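Riding to work in Eltport: notes for the Sunday session
Lindsay Baxter

Slide 1. Say hello, thank Kirsty Tapsell for the room. Ask who rode in.

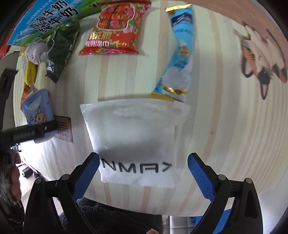
2 min read

Slide 2. Puncture kit. Tube, levers, pump. Keep patches and glue in a zip bag so they stay dry. Pass mine round.

Slide 3. Tyres. I change the rear at 3000 km and check both on the first of the month. Vignesh gets 2000 out of his, but he rides the gravel by the canal.

Slide 4. Lights. Front and rear, charged at work. Mention the Fotum clip breaking. Don't get stuck on this one. 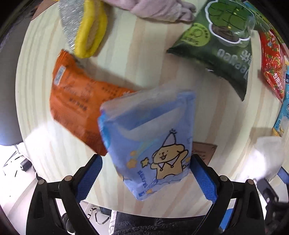 Blue packet with a cartoon puppy in a party hat

Slide 5. Route. Show the Benítez Street cut-through. It adds a bit of distance and misses both roundabouts. 18 minutes door to door for me.

Questions. If locks come up, hand over to Nikau.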